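Unit 3: Handling soft items
Notes for the October visit to Irkia, Tillstead

Meet Aparecida Rangel at the main door at 1.45. Bring a pen and your printed worksheet. Bags go in the lockers.

1. Introduction
Zachary Ouellet will talk about how people record household tasks with hand-held grippers, and how the recordings are used to train robot arms. Note the difference between rigid and soft objects.

2. Demonstration
Bedroom work, using cloth and bedding. Watch how the two grippers share a task. On your worksheet, write down where you would grip a cloth first, and why.

A black cloth draped over something, with two hand-held grippers in view:
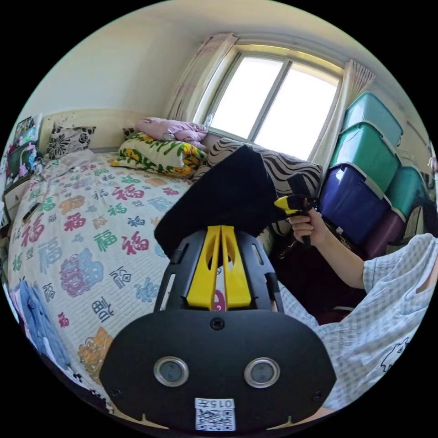 3. After the visit
Read pages 62 to 66 of the course reader. Worksheets go in the tray outside room 166.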